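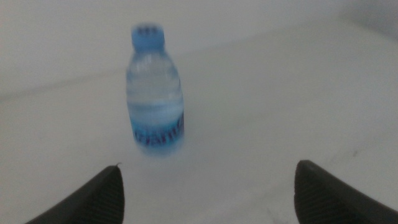
Drinking more water, day 7

Diary > Small Habits > Winter
Dec 24, 2022

So I've made it a whole week with the little water bottles! I went for the small ones with the blue caps because the big bottle I bought in March just sat by the sink making me feel guilty. A short stubby one I can finish before lunch without really thinking about it, and then I go get another (two is the goal, three if I've had chips).

Mitsuko says I should just use a glass like a normal person. She's probably right, and yes, I know about the plastic. I'm saving the empties in a bag by the back door and Mervyn takes them when he does his run. But a glass I put down and forget, and then there are glasses all over the house and I haven't drunk from any of them. A bottle with a cap comes along in my coat pocket, and it came with me to Adska yesterday when the line for the registers went all the way back to the frozen peas.

Headaches: only one this week, Tuesday-ish levels of bad, gone by supper. Sleep about the same. I'm up at night more, no surprise there!

Tomorrow is going to be salty. Horațiu is bringing the ham and Yu-ting promised her peanuts again. I need to put a few bottles in the fridge before bed, and find the good scissors.

Tagged: everyday stuff, water, holidays
2 comments | 7 shares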